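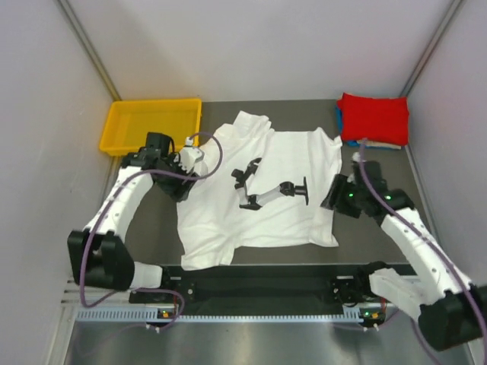 ## Folding T-shirts so they stay folded

I used to fold on the bed, which is why my drawers looked like a salad. Now I clear a table first and lay each shirt out flat, smoothing from the collar down with my palms (so much quicker than ironing!). Sides in, sleeves back, then up in thirds.

A few more things I swear by:

- Fold within 12 minutes of the dryer stopping.
- Stack by color, heavy stuff at the bottom.
- Keep a shallow tray handy for odd socks – mine came from Radari and it's still going strong.
- Towels get their own shelf, always.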